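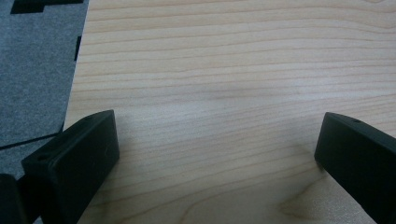
Fernanda Frade asks if it would be easier to put a tablecloth on it and stop worrying. Maybe. I don't want a tablecloth on a work table. Paper drags on cloth and pins get lost in it. So I'm going to write down what I do with the table instead, and people can take what they like.

The tabletop is pale wood with a matte finish. I've been asked whether it's maple or birch. I bought it secondhand from Adamczyk, the office furniture place, and the invoice says "table, light, 1." It cost me 295 and they carried it up.

I could have had a white one for less. I cut white paper all day and I can't see white paper on a white table.

What I use it for: cutting patterns, folding orders, packing orders. Jillia is a small shop, just me and Gisela Schwerdtfeger two mornings a week, and everything that goes out passes over this one surface. Last time I checked, the order number was 2,231.

Cleaning. Damp cloth, a drop of dish soap, then a dry cloth straight after. I wipe along the grain. I don't use spray polish. I tried one in the spring and the tissue paper stuck to the table for a week.

Pencil marks come off with a plain white eraser. Ballpoint doesn't. Gisela says rubbing alcohol on a cotton swab, but try it on the underside first. I tried it on the underside and it dulled the finish, so the ballpoint line by my stool is staying.

Tape is the one that gets people. Masking tape is fine for an afternoon. If you leave it on overnight it leaves a gummy edge. Warm cloth on it for a few minutes, then a thumbnail. No scrapers. 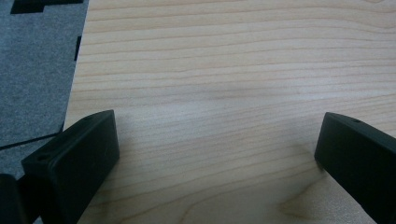

The other thing I changed in September is that the table gets cleared at the end of every day. All of it. Scissors in the drawer, tape gun on the hook, open orders in the tray on the shelf. It takes me three minutes if I've kept up and a lot longer if I haven't.

Before that I had a "parking corner" for things I'd deal with tomorrow. By the end of the summer the parking corner was almost half the table and I was packing orders on what was left.

Josefien Coppens wanted to know about the floor. Gray carpet, low pile. I wouldn't choose carpet for a cutting room. Thread sits on top of it and you have to go over it twice with the vacuum, once in each direction. It is quiet, though, and dropped scissors survive.

Put felt pads under the legs if you have a hard floor. On carpet you don't need them. On carpet you need to check the table is level every now and then, as the legs sink unevenly. I slide a bit of folded card under the low one.

Height: mine was too low for standing work. I bought a set of leg risers from Wesix and my back stopped complaining inside a month. I should have done that first, before the lamp and before the stool.

For cutting I put a mat down. I don't cut on the bare wood, ever, including "just one quick one." I pack on the bare wood because boxes slide on it.

Jelle Jacobs, yes, you can sand a top like this if it's solid. If it's veneer you'll go through it in no time. Look at the edge of the board before you buy any sandpaper.

I'm oiling nothing until I know what the finish is. If anyone has had a table from the same place, tell me what you put on it.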